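Selling my Zullari shares

23/09/2020

I sold the last of my Zullari shares this morning. I had held them for six years, which is longer than I have held anything except the house.

For anyone who doesn't follow parts makers, Zullari makes brake sensors, and most of its sales go to two car companies. When one of them moved its order to Grosedar in the spring, the stock dropped and I told myself it would come back. Some of it did. I had 113 shares left and came out $731 ahead, before tax.

Reda Badawi, who got me into this stock, thinks I should have waited for the December results. He may be right. His view is that electric cars need the same sensors and Zullari has the better product. Mine is that a company with one big customer left has to take whatever price that customer offers.

I also read the Grosedar half-year report twice and didn't like it much more. Debt is up and the new plant is behind schedule. So I'm not buying that either. 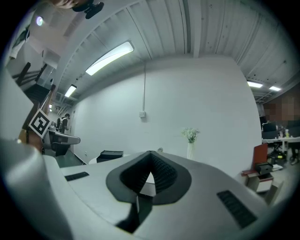
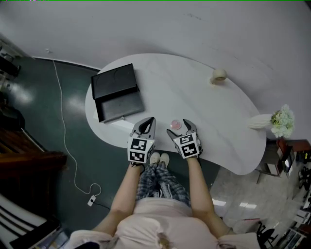

The money is sitting in cash for now. Marwa Kabbaj wrote to ask if I would look at Younis, the tire company. I have the last three annual reports printed out and will get through them over the weekend. If the margins look steady I may buy a little in December.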